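Eltwood site, Bay 7: inspection checklist for the arm and two-finger gripper
Completed 20 Nov 2021 by Sveva Ferri
Checked against: Fludwood site rules for shared work areas, 2020 edition

Mark each item OK, FIX or N/A. Write a comment for anything other than OK. A FIX on items 1 to 5 means the arm stays isolated until it is signed off again.

1. Emergency stop, pendant. OK
Pressed with the arm moving at slow speed. Arm stopped, needed a manual reset.

2. Emergency stop, wall. OK
Label has been replaced. The old one had faded.

3. Floor marking around the reach of the arm. FIX
Tape has lifted near the door side. Re-tape before Monday's shift. The marking has to follow the full reach with the gripper fitted, and the old line was set before the gripper went on.

4. Speed limit when a person is inside the marking. OK
Set in the controller and password locked. Prapai Onsri holds the password.

5. Gripping force setting. OK
Matches the figure on the Walla setup sheet. Sheet is in the folder.

6. Finger fasteners. OK
Checked with the torque driver. Paint marks line up.

7. Cable along the forearm. FIX
One clip missing past the elbow. The cable is not rubbing yet. Clip on order from Sriwong.

8. Clearance near hard surfaces. OK with comment
The rule is that any approach to a wall, panel or fixed equipment gets run once at slow speed with the gripper empty, and the wrist camera view is checked at the closest point. Dark surfaces need extra care. Gripper fingers are hard to make out against black, and an operator working from the camera view alone can misjudge the gap. Use a second person at the side for the first run.

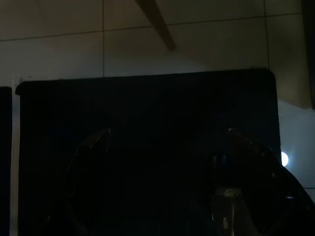 Prapai Onsri commented that the second person should be written in as a requirement for every new program, and that one run is not enough if the lighting changes between shifts. He would like the slow run repeated whenever the lights are changed or a blind is moved, with the name of the observer put in the log.

I agree with the first part and have added it to the draft. For the lighting, I have put "repeat if the operator cannot see both finger edges on the monitor". That is easier to check than whether a blind has moved.

9. Lighting at the work area. FIX
Too dim for setup work. Portable lamp to be supplied. Place it to the side, with no glare into the camera.

10. Loose items within reach. OK
Rods, sticks and hand tools go back on the rack before the arm is powered. Anything that has to stay goes on the job sheet.

11. Training records. FIX
13 people are cleared to use the bay. Two refreshers fall due in December. Names sent to the office.

12. Log book. OK
Hours reading is 2000. The service due at that reading has been booked and the arm is not to be used for production until it is done. Setup and training at slow speed can go ahead once item 3 is closed.

13. Isolation and lockout. OK
Padlock and tag on the hook. Spare key is in the office safe.

Actions
Item 3, re-tape: Sveva
Item 7, clip: Prapai, when the parts arrive
Item 9, lamp: Sveva
Item 11, refreshers: office

Result: arm isolated, tag fitted. Re-inspect items 3 and 9 before the tag comes off.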